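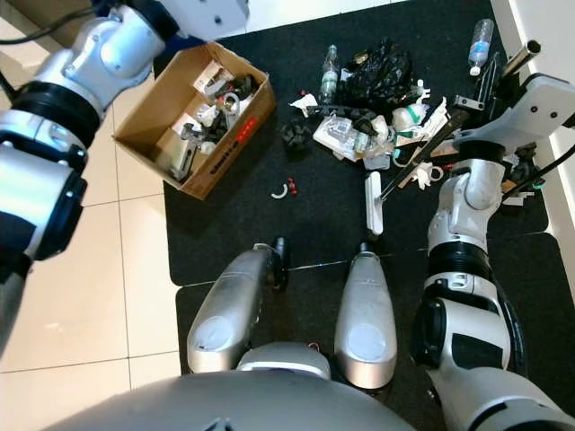 The Mulley Street Library is keeping its doors open later this winter, and readers in Vellby could hardly be happier about it! Starting in November, the branch will stay open until 9 in the evening, two hours longer than before, and the first of the new late sessions belongs to the night reading club.

The club began last year with a handful of people and one battered copy of a sea novel passed from hand to hand. It now has 84 members, the youngest of them 15 and the oldest 90, and they've been asking for more time together ever since the spring.

"People come straight from work, they've just settled in, and then the lights go down," said branch librarian Marina Vasilakis. "Now we can finish a chapter. We can even argue about it!"

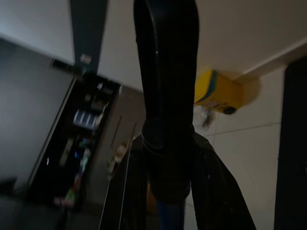
The opening pick is "Flidevside," a short novel by local writer Valquíria Leite, set in a flooded harbor town in the year 2077. It's a wonderful choice - funny, fast and full of weather - and Leite will be there in person to read the first two chapters aloud and take questions afterward.

The library has 34 copies to lend, and several were already spoken for by the time the title went up on the notice board. Large-print copies can be requested at the front desk, and an audio version is on the way. 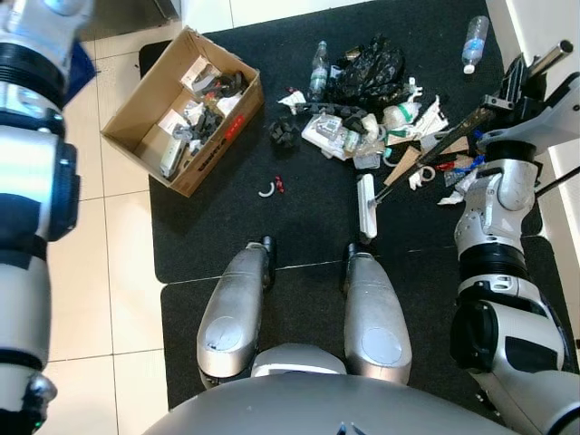
Falcão, the bakery across the street, will send over cinnamon buns for the first night, and there'll be tea and coffee all evening. Reading begins at 7. New members are welcome at any point in the book, and joining is free with a library card.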